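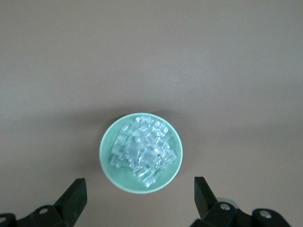
Robot arms and iced drinks at the Jovness open day

March 17, 2020
By Stepan Stetsiuk

I went along to the Jovness open day expecting speeches and got a robot arm with a green cup full of ice instead – much better! The crew had it practicing with drinks all afternoon, and I must have stood there through a dozen tries (my coffee went cold). It's a slow, careful thing to watch, with two black fingers spread wide over the table before each go.

Jovness says 303 people signed in, up from 22 at the first one. I'd have guessed more from the line for the parking lot. The next open day is in October – I'm already going.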